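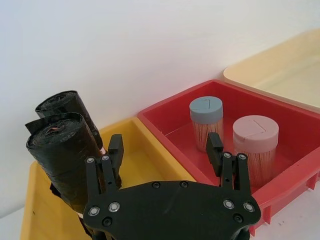

Wrist camera view, gripper open over the yellow and red bins

Jarano student sorting project – questions about grasp order

efthymia_l wrote:
Hello all. Our class project is a sorting task with household goods. The garbage bag rolls are in the yellow bin and the toothpick containers are in the red one. We have 887 recorded attempts and the teacher wants 1,000 before the end of November. My question is about the order. Should we always begin with the same object, or mix it? My partner wants to keep it fixed until the numbers look good.

Clotport37 wrote:
Mix it. If you always begin with the toothpicks, your model will learn the order and not the objects. We lost 400 attempts in our club that way.

rhedlund wrote:
I do not agree fully. For a first student project a fixed order is easier to debug. When something fails you know at which step it was. Mix later.

Clotport37 wrote:
Later means never, in my experience. They have 113 attempts left, so when is later?

efthymia_l wrote:
Thank you both. Roald, I understand your point, but most of our failures are with the bag rolls and they do not depend on the order. The plastic is slippery and there is a loose flap on the front roll which the finger catches sometimes. The toothpicks are much easier for us.

rhedlund wrote:
Then tape the flap down, or close the fingers lower on the roll. Do you write down which lid color you pick? Blue and pink should be two separate labels in your sheet.

efthymia_l wrote:
We wrote only "toothpicks" until now. I will ask on Thursday if we can correct the old ones from the video.

altis_dad wrote:
Please don't tape it. A real roll has a loose end – the robot should learn this also.

rhedlund wrote:
For a grade I would still tape it.

efthymia_l wrote:
We will do the next 37 with mixed order and no tape, and I will post the result here.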